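A Codar está a contratar quatro operadores de refeitório para trabalhar com robôs na montagem de tabuleiros. Os lugares são para a cantina central da Lovunach, que serve 2.000 refeições por dia em três turnos. Entrada prevista em setembro.

## O que mudou na cantina

Até à primavera passada, a linha de pequenos-almoços e lanches era toda manual. Cada pessoa ficava num posto fixo e repetia o mesmo gesto durante o turno: pão no prato, prato no tabuleiro, tabuleiro no carro. Era o posto com mais queixas de pulsos e ombros e também aquele onde era mais difícil manter gente.

A Codar começou então a passar parte desse trabalho para robôs, com a integradora Arnidard. O trabalho é ensinado numa bancada de treino, ao lado da copa, e só depois vai para a linha. Os lugares deste anúncio dividem-se entre a bancada e a linha.

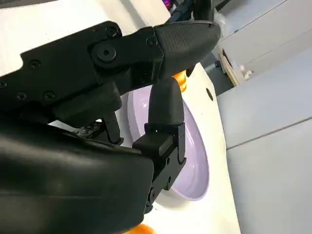

*Bancada de treino: a garra junto ao prato.*

Ninguém da equipa atual foi dispensado por causa dos robôs. Houve, no entanto, mudanças de função, e convém que quem se candidata as conheça. O posto fixo de colocar pão vai desaparecer. O trabalho que fica é mais variado, exige mais atenção e obriga a registar por escrito o que se faz. Algumas pessoas preferiram passar para a cozinha quente ou para o balcão, e é por isso que há vagas.

## O que vai fazer

- Preparar a bancada no início do turno: pratos, canecas, pães e bolos nas posições indicadas na folha.
- Acompanhar as sequências do robô e parar a máquina quando for preciso. Qualquer operador pode parar, sem pedir autorização.
- Anotar as falhas na ficha (peça caída, pega torta, prato deslocado) com a hora e o número da sequência.
- Repor a mesa entre sequências.
- Limpar e desinfetar bancada e utensílios segundo o plano de higiene.
- Na linha, verificar os tabuleiros montados antes de seguirem para os carros.
- Dar apoio ao balcão nas horas de maior movimento, entre as 12h00 e as 13h30.

Não é preciso programar. A programação e a manutenção ficam com a Arnidard, que tem um técnico presente no turno da manhã e assistência por telefone nos outros.

## Trabalho na bancada 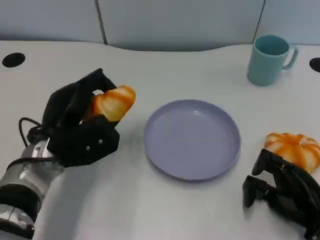 Grande parte do turno na bancada passa-se a observar pegas e a decidir se servem. A ficha tem quatro campos: forma da peça, ponto de contacto, firmeza e chegada ao prato. Um pão comprido, seguro com os dedos por cima e a palma por baixo, com a ponta direita de fora, é um caso normal e regista-se assim mesmo. Já um bolo redondo com gomos, em forma de abóbora, pede outra abertura da mão e tem uma linha própria na ficha. Quem trabalhou em padaria ou pastelaria costuma ter bom olho para isto, e essa experiência conta na seleção.

O ritmo é marcado pela sequência. Há pausas curtas entre uma e outra, usadas para repor a mesa e escrever. Quem vem de uma linha manual estranha no começo: mexe-se menos e olha-se mais. Os operadores rodam entre a bancada e a linha a meio do turno, para que ninguém passe as oito horas no mesmo sítio.

## Segurança

A formação de segurança é feita antes do primeiro turno e é paga. As regras principais são simples: mãos fora da mesa com o robô em movimento, cabelo apanhado, sem anéis nem pulseiras, botão de paragem sempre ao alcance. Quem não cumprir é retirado da bancada nesse turno.

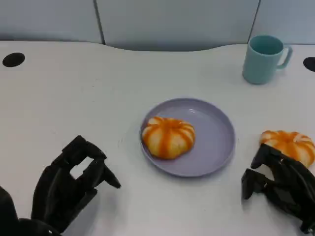
A reposição da mesa é o momento em que pedimos mais cuidado e o que leva mais tempo a aprender. O operador compara o que está na mesa com a folha da sequência e só toca nas peças com o robô parado. Por exemplo, com um bolo já no prato e outro ainda no tampo, junto aos dedos da mão direita, a mesa não se toca. Espera-se pelo fim da sequência ou carrega-se na paragem. A caneca, ao fundo, segue a mesma regra. No fim da primeira semana, a chefe de turno faz esta verificação com cada pessoa nova.

## Requisitos

- Escolaridade obrigatória.
- Certificado de higiene alimentar, ou disponibilidade para o obter antes da entrada.
- Leitura e escrita em português suficientes para preencher fichas.
- Disponibilidade para turnos rotativos: 6h00–14h00, 14h00–22h00 e, uma semana por mês, 22h00–6h00.

Valorizamos experiência em cantina, padaria ou embalagem. Experiência com robôs não é necessária nem dá vantagem na seleção.

## Condições

Contrato a termo de um ano, renovável, com período experimental nos termos da lei. O salário base é o da tabela em vigor para operador de refeitório, a que acresce um subsídio de bancada de 187 euros mensais, pago também nas semanas de linha. Refeição no local, farda e calçado fornecidos. A lavagem da farda fica a cargo da empresa.

As fichas servem para corrigir as sequências. Não são usadas para avaliar os operadores nem para calcular prémios, e isto está escrito no contrato.

## Candidaturas

Envie o currículo para os recursos humanos da Codar, ao cuidado de Frøydis Fagerlund, com a referência «Bancada Lovunach». Também pode entregá-lo em papel na portaria da cantina, entre as 9h00 e as 17h00. Indique se tem preferência de turno e se já tem o certificado de higiene.

Os candidatos selecionados são chamados para uma conversa e para uma visita de duas horas à bancada, em horário de trabalho. As deslocações para a visita são pagas mediante recibo. Respondemos a todas as candidaturas, incluindo as que não avançam.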